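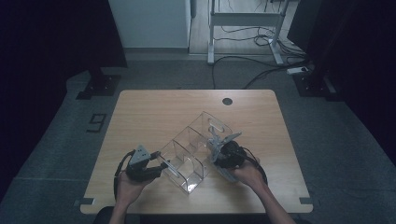

# Albridge Gets Its Desks Back: Bastemon Opens the Clear Desk Project to Everyone

**ALBRIDGE, October 12, 2020** – Bastemon is opening its Clear Desk project to every home and small office in Albridge, after a first run at the Jardine building that went better than we dared to hope. We set out to help 300 people sort the tops of their desks. By the time sign-up closed, 865 had joined!

The idea is a small one. Each household borrows a Cilura kit for seven days. Inside are a clear acrylic desk organizer, a fluffy microfiber cloth and a single printed sheet with a short routine to follow once a day. The kit then goes back to the front desk at Jardine, where it's cleaned and passed on to the next name on the list.

We chose clear acrylic because people kept telling us they lose things in drawers and dark boxes. With see-through compartments, the missing stapler is right there (and so are the four dried-up markers you meant to throw out in March). Clear plastic does show dust and fingerprints, so the routine starts with wiping and only then moves on to filling.

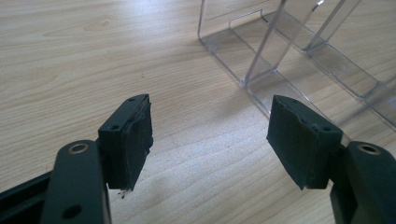 One borrower wrote to us that she had expected to fill the organizer on the first evening, and instead spent the whole evening deciding what didn't need to be on the desk at all. She added that her son now wants one for his colored pencils, and asked whether children can sign up. They can, with a parent's name on the form.

## The cloth matters more than we thought

Much of the mail we got was about the cloth. It has a deep, shaggy pile, and it can be twisted into a thick roll and worked into the corners of a compartment, which a flat duster never quite manages.

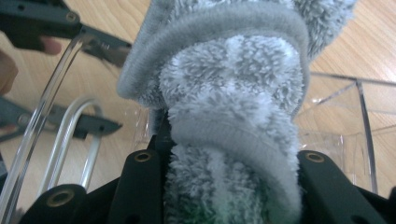 *Gray microfiber cloth, bunched up, with clear plastic around it.*

Our printed sheet asks borrowers to:

1. Empty every compartment onto the desk.
2. Shake the cloth out and wipe the outside panels.
3. Twist the cloth and wipe the inside corners, top to bottom.
4. Put back what you used this week.
5. Leave one compartment empty.

Step five has started a few arguments at home, we hear. We're keeping it. 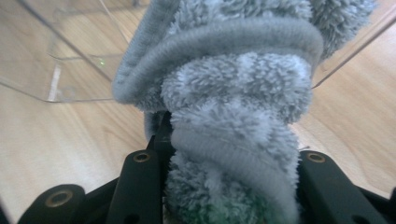 *Shaggy pile and a smooth hem, wound together.*

## How to take part

Sign-up is open now at the Jardine front desk and on the Bastemon website. There is room for up to 1,000 households in this round, and borrowing a kit is free. Schools and clubs in Albridge can ask for several kits at once. Please wash the cloth without fabric softener before bringing it back.

**Press contact:** Bastemon press desk, Jardine building, Albridge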